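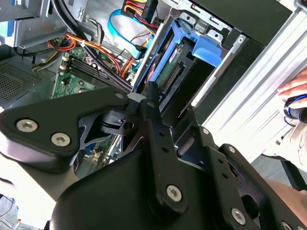 According to one respondent at the Gatchalian site, the age of a desktop computer says very little about when it will be replaced, and a survey built on purchase dates would "measure the accounting cycle and miss the machine." The objection was raised in the comment field of the first questionnaire and was repeated, in milder terms, in several later returns. It bears directly on how service life is defined in this section.

Three definitions are in common use. The first counts from purchase to the date the asset is written off. The second counts from purchase to the date the machine leaves its assigned desk. The third counts from purchase to the date it leaves the organization by sale, donation or scrapping. Inventory systems usually record only the first of these, and published lifespan estimates tend to inherit that limit. We refer to the three intervals as book life, desk life and holding life.

The inventory extracts supplied by Gatchalian and Zevness contained close to 4,000 entries before cleaning. Laptops, monitors, thin clients and duplicate asset tags were removed, leaving 2,688 desktop units. Units of the tower type (Figure 2, opened, with part of the motherboard visible) were kept in a separate class from small form factor units. Towers accept a wider range of replacement parts, and a unit that has received a new drive or power supply may stay in service well past its write-off date. Pooling the two classes would hide this effect.

Desk life was taken from help desk tickets wherever a move or swap had been logged. Where no ticket existed, the last network login was used as a proxy. This proxy is biased upward for shared machines and downward for machines kept offline, such as those attached to older lab instruments. We did not attempt a correction. Holding life was taken from disposal manifests, which Zevness stores by pallet and Gatchalian by serial number. Pallet records were matched to units through the Dikix asset register, and a pallet was excluded if more than 20 percent of its listed units could not be matched.

Open cases, meaning units still held when the extracts were made in May, were treated as right-censored. Survival curves were estimated separately by site and by class. No adjustment was made for processor generation, as the field was blank in many of the Zevness entries and free text in the rest.

Figure 2. Desktop computer tower, open.

Part replacement was coded from tickets as a yes or no variable. The cost of parts was not available at either site and plays no role in the estimates that follow.

Dikix Working Papers | Contact the editors | Copyright 2021 | Back to top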